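Students at Granness put robot arm through its paces

Oct 30, 2023

Members of the student robotics club at Granness College have begun practice for the Šimko Cup, a regional contest in which teams program a robot arm to handle small objects. The final is in November.

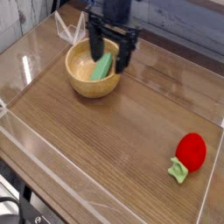
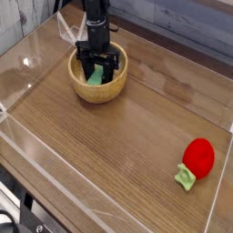
The club's gripper at the wooden bowl, with the green block inside and the toy fruit on the table to the right.

The club is entering 2 teams, Fetness and Unura, which share one bench and book it in turns after lessons. Each team writes its own program, but the arm and the set of objects are the same for both.

Under the contest rules, a team can score up to 342 points. Of these, 255 are given for handling the objects and the rest for the written report and a short talk to the judges. Points are lost if an object is dropped outside the marked area or if a student touches the table during a run.

Smaranda Toma, who teaches computing and runs the club, said the bowl tasks took up most of the practice time.

"On a flat table they can come at a block from any side," she said. "In a bowl the fingers have to miss the rim and the block is lying at an angle, so they change the approach, run it, and change it again."

The club paid the entry fee of £325 from a cake sale and a grant from the parents' association.

Practice is open to pupils in years 10 to 13. Anyone who wants to join should speak to Ms Toma in the computing office before half past three.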